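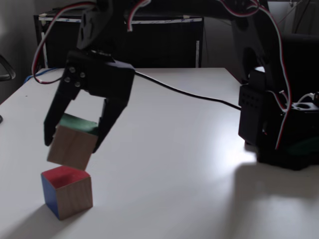 Why can't the arm just look at the block and pick it up, Aileen Pangilinan wanted to know at the first Saturday meeting. She had watched a person do it in less than a second. The answer takes up most of what the Temba club does, so it is worth going through slowly.

## An arm does not know where it is

Your own arm tells you where it is all the time. Close your eyes and touch your nose. You can do it without looking, and your brain gets the information from your muscles and joints.

A robot arm gets its information from **servos**. A servo is a small motor with a sensor inside. The sensor reports how far the motor has turned, and it reports this as a number. On the club's arm, the numbers run from 0 to 4000. If the shoulder servo says 1903, the shoulder is a little short of halfway through its range.

Each joint has one servo, and the gripper has one too. The wires carry power out to the servos and carry numbers in both directions. A command might say "go to 1903." The servo turns, checks its sensor, and keeps turning until the two numbers match.

## Stacking in steps

To put one wooden cube on top of another, the program has to break the job into small moves:

1. Open the fingers.
2. Move above the first cube.
3. Go down.
4. Close the fingers.
5. Go up.
6. Move above the second cube.
7. Go down slowly.
8. Open the fingers.
9. Go straight up.

Step 9 was missing from the first version, which Arnel Quiambao wrote. The arm let go and swung sideways, and it knocked the top cube off the table. He added one line of code and the problem stopped.

## Why a cube tilts

A gripper with two fingers squeezes from two sides. If the fingers press at the same height and near the middle of the cube, the cube stays level. If one finger presses lower than the other, or if both press near an edge, the cube can turn between them. Engineers call a turning push a **torque**.

A tilted cube touches the one below with an edge or a corner first. If the arm lets go then, the cube may drop flat, or it may slide off. The club tests three fixes:

- closing the fingers more slowly
- picking the cube up closer to its middle
- pausing before letting go, so that the arm stops shaking

## Keeping a record

The team calls its program Irnovik. Every attempt goes into a notebook, including the bad ones. So far the notebook lists 202 attempts, and 118 of them ended with one cube standing on the other. Genalyn Padilla writes down the servo numbers for each try. Ekaette Adeyemi writes down what went wrong – "slipped," "missed," "too high."

Most of the entries that say "missed" came from mornings when the arm had been moved on the table. The program uses the same numbers every time, so if the base shifts by the width of a finger, the gripper arrives a finger's width away from the cube. The base now goes back to a pencil mark before each session.

## Try it without a robot

You need two blocks, two pencils and a friend. Hold one pencil in each hand and pinch a block between them. Your friend gives the orders, such as "up," "left" or "open." Keep your eyes shut and do only what the order says. Write down each order, then start over with the blocks in the same places and use the same list.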